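Notebook, October, table-setting and snack-plating task

Back on the sim bench today after a long stretch of fiddling with configs, and I have to say I'm in a good mood (coffee helped, so did finding the missing half of the Drodard logs in the wrong folder). The question we keep circling is whether a two-handed machine can do the boring kitchen stuff yet. Set the table, plate a snack, clear it off again. My kid can do it in a minute with the TV on!

Ran 400 episodes overnight with the Wattimena policy, same weights as last time. Seed list is on the shared drive under 743, so please don't rename it again, Callum.
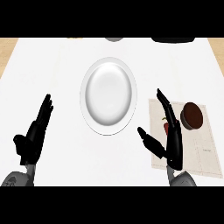
Plating is where I want to spend the rest of the month. Picking something up is mostly solved for us, or solved enough, but getting it from the mat onto the plate and letting go nicely is a whole other chore. Look at the starting layout: the plate sits between the hands with nothing on it, and the brown disc is way over on the placemat, just past the right hand's fingers, with the little red thing tucked behind them. So the near hand has to deal with clutter right away, and the left one has a wide stretch of bare table and not much to do. I'd love to see it steady the plate. Would a person bother? Probably not, but a person doesn't shove the plate three inches while letting go of a cookie.

Callum Birkett thinks we should shrink the action chunk to 16 and see if the release gets less jerky. I'm game. He also wants the Prestex contact settings back in, which I'm less thrilled about (they made everything feel like it was coated in syrup).

My honest take on chores: tidy table, known objects, sure, we're close. A real kitchen after dinner, no way, not this year.

To do:
Rerun with chunk 16, same seeds
Log plate drift at release, 4 checkpoints
Ask the Rurnamdale folks how they score a drop
Fix the plot labels, they still say "test test"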